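# About Wandach

Wandach writes and checks working rules for firms that teach robots to handle cloth, crockery and the other awkward things found in a home. We are a small firm with 2 offices, and we don't sell robots. We don't sell training data either, and we turn down clients who want us to do both jobs at once.

Hammad Virk started the firm after years of reading safety manuals that had plainly never been near a workbench. He still reads every rule we publish, and he still strikes out a good many of them. The word "robust" goes first.

## What we check

Our house rules are called Garon. The present issue dates from September and fills 30 pages, down from a draft nobody on our own staff would finish. It covers hand-held grippers, recording at home, labelling of tools, consent and what happens to a recording once it has been made.

Some of what we ask for is dull:

- Every gripper carries a label that can be matched to a written log.
- Fingers and screws are looked over before a session and again after it.
- The person holding the tools may stop at any time and is paid for the full session.
- Other people in the home are told when recording starts.
- A failed fold is kept and marked as failed.

The last one causes most of the arguments. Clients like clean sets. We have yet to see a good reason for throwing the bad tries away, and we have been offered plenty of poor ones.

## How we work

We go and look. A signed form tells us that someone owned a pen – it says little about how a fleece gets handled on a mat in somebody's home.
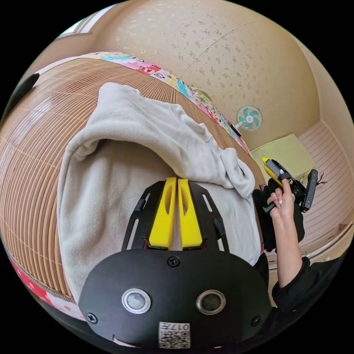 Kazmi, our checking service, samples recordings against the log and sends back a plain list of faults. Last year it went through 805 sessions and passed 700. We don't give out badges for this. A pass covers the sessions we looked at and says nothing about next month's.

Workent, our short course for people who run sessions, is open to clients and non-clients alike. There is no certificate.

Page last changed Nov 17, 2023.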